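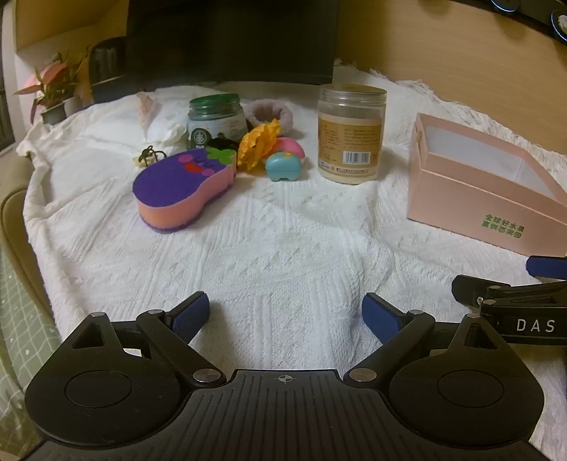

The white blanket on the table, with the aubergine and the green-lidded jar.

I have been meaning to write about the blanket since March, when it finally got finished. Several of you asked after it when I moaned about the yarn running out, so I owe you the rest.

The pattern is a sampler of sorts. It has diagonal ribs, some rows of little raised zigzags, and plain parts in between where you can watch television and not count. I had it from Seema Awasthi, who had written it out by hand and left out a row in the second zigzag section. I knitted that section twice before I rang her. She found the missing row on the back of the page.

It took 14 balls. I had bought 12, which was what Seema's notes said, and the shop had none left in the same dye lot. Rosalinda Abella had two spare from a cardigan she gave up on, and she posted them to me. You can't tell where hers start, or I can't anyway.

I cast on 127 stitches. If I made it again I would go wider. It covers our table well enough but on the bed it only does the middle, and Leszek pulls it over to his side.

The ribs were slow but I liked doing them. The zigzags I did not like. They stand up nicely on the finished thing, though, and they are what people touch first. White was probably a mistake in a house where everyone drinks tea, but it goes with everything and I wasn't going to buy a second lot of yarn.

Washing: I do it by hand in the bath, cool water, a small amount of wool wash, no wringing. I roll it in two towels and tread on it. Then it goes flat on the spare bed for a couple of days with the window open. Don't hang it. I hung the first one I ever made, years ago, and it ended up the length of a hall runner.

The aubergine is a favourite of mine. It has a purple top that looks fuzzy, a bright green leafy cap and a smiling face with its eyes shut and pink cheeks. My niece calls it Lala and says goodnight to it when she stays. It normally lives on the shelf by the kettle, next to the jar with the green screw top.

I have started another blanket, smaller, for Ronaldo's baby. Same ribs, no zigzags. I'm doing this one in grey - the yarn was on offer and I bought too much on purpose this time. So far I have a strip as deep as my hand, and I've already had to pull back four rows of it.

If anyone wants Seema's pattern, leave a comment and I'll ask her. I have written the missing row in.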